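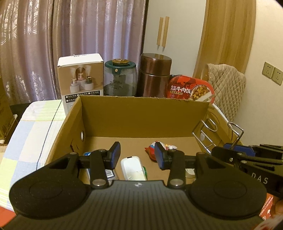 Wednesday, late. I keep being told that Skitard learns from what I do with my hands, and after today I'm less sure than ever what that means. What it gets is whatever the gripper camera gets. It gets my two blue-padded fingers held open over the white thing with the green cap, and it gets the brown box, and it also gets the checked sheet on the bed and the lilac curtain and a package of beef rice standing behind the box as if it had been invited. I know which of these matter. I have no way of telling the model which of these matter, except by doing the task again and hoping the rest washes out.

The plan from Nurmi says it will wash out. The plan says clutter is good, different rooms are good, different light is good, and if you pile up enough of it the model figures out that a curtain is a curtain. Maybe. I've read the two pages they sent three times and the word "enough" is never given a number. We are at 1551 episodes on the project as of tonight. 85 of those are mine from today. If somebody had told me in the spring that we'd be past fifteen hundred and still arguing over what a finished pick is, I'd have asked for a different job.

That argument again this morning, on the call. For the Lurkis set a pick is supposed to end when the object is clear of the box. Clear by how much? I lift until the thing is over the rim and then set it down outside. The people in Lurkeck lift it a hand's width, hold it, and stop recording. Both are going in the same folder under the same label. When I brought it up I was told the model will "average over styles," and I said that the average of putting something down and not putting it down is dropping it. Got a laugh. Did not get an answer.

My thumbs hurt. The grip is wide and I have to keep both thumbs out on the pads, and by midafternoon I was closing late on everything because I was bracing before each squeeze. So there's a stretch in the afternoon where every demonstration has a small pause right before the grasp. I can feel where it is. I'd bet money that the pause ends up in the policy, and that some engineer will spend a week in October wondering why the arm hesitates over things like it's thinking. It won't be thinking. It'll be my left thumb.

I flagged that stretch in the notes. I don't believe the notes get read.

Redid the bad ones after coffee. Threw out 24, mostly for tracking, a few because I bumped the wall of the box on the way in. That last kind bothers me. I was told to discard bumps, and I do, but a bump followed by a recovery is the only time all day the thing gets to see anybody fix a mistake. Everything we keep is clean. Go in, close, come out. Then they'll run it on the real arm, it'll land a finger's width off the way arms do, and it will have never once seen what a person does next. I asked about keeping recoveries in a separate folder. "Good idea, for the next phase." I've got a list of things that are for the next phase and I'm starting to think the next phase is where they store suggestions.

To be fair (I'm trying to be fair in here, since I'm not always on the calls), the hand-held grippers are a big step up from the remote rig. I did a whole month on the rig last year, and steering an arm from a chair with that lag was like buttoning a shirt in the mirror with oven mitts on. Every motion came out slow and square. With the gripper in my own hand I move more or less like myself, I can feel it when the pads touch, and I get through in a morning what used to take the better part of a week. So the data is faster and it looks more natural. Whether natural for my arm is any use to an arm with no wrist like mine, I have doubts. I reach into the corners of that box at angles I picked because they're comfortable for a shoulder. The robot has no shoulder to be comfortable. It may not be able to get its elbow there at all.

And I can feel the touch, but the recording can't. There's the width of the fingers and there's the picture. When I go for the little figurine I ease off at the end so it won't tip. In the data that's going to look the same as my not easing off, only slower.

Four test rollouts came back from Lurkeck in the evening, on last week's model. Watched them twice on my phone in the kitchen. The tape roll was picked up nicely, I'll admit that, and I said "huh" out loud to the refrigerator. The next one was a miss, high, closing on air and then carrying the air very carefully over the rim and setting it down. That one made me laugh and then it didn't. It had the whole motion right. It did the entire thing I showed it, start to finish, with nothing in its fingers, and there was no sign it knew the difference. The other two were the small figure, one tipped over and one pushed into the corner, where it kept pecking at the wall until they hit stop.

The message with the clips said "very promising." I wrote back asking what they had changed in the box between runs and whether it was the same lamp. No reply yet.

Things for tomorrow. Ask again about the pick ending and this time get it in writing. Start with the left side of the box while my hands are fresh, as I've been leaving it for last and those are my worst ones. Move the stuff along the back around more than I've been doing, if clutter is what they want. Tape for the thumbs.

Also need to wash the sheet, and I suppose that means a different sheet in the data for a day. Good for variety, they'd say.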